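### 4.2 Das Greifpaket von Vokcombe am Pinselständer

Für den zweiten Teil unseres Vergleichs haben wir uns das Zweiarm-Paket von Vokcombe vorgenommen, und ich gebe zu, ich hatte mich darauf gefreut! Die Aufgabe klingt harmlos: Pinsel am Ständer ansteuern, greifen, wieder aufhängen.
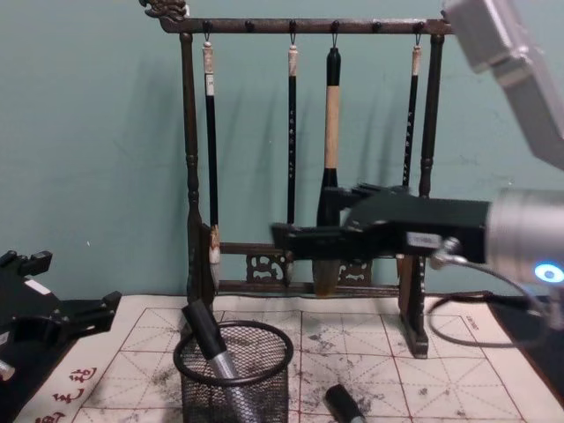
Pro Durchgang waren 200 Versuche angesetzt, die Software (Arley, im Paket enthalten) lief mit Werkseinstellungen. Am dicken Pinsel mit dem hellen Holzgriff kam ich schnell voran, die schlanken schwarzen haben mich Nerven gekostet.
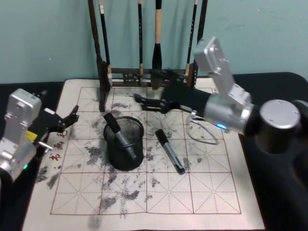
Ein bisschen ärgerlich fand ich die Kalibrierung. Das Handbuch verspricht 3 Schritte, bei uns waren es eher zwei Nachmittage – den Support habe ich dabei übrigens als sehr geduldig erlebt. Auf das Konkurrenzpaket von Bustos komme ich in Abschnitt 4.3 zurück.

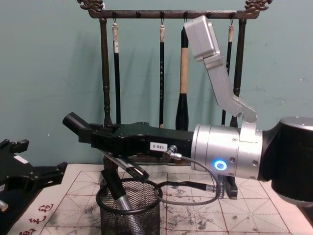

**Abb. 7:** Rechter Arm mit schwarzem Greifer vor dem Pinselständer.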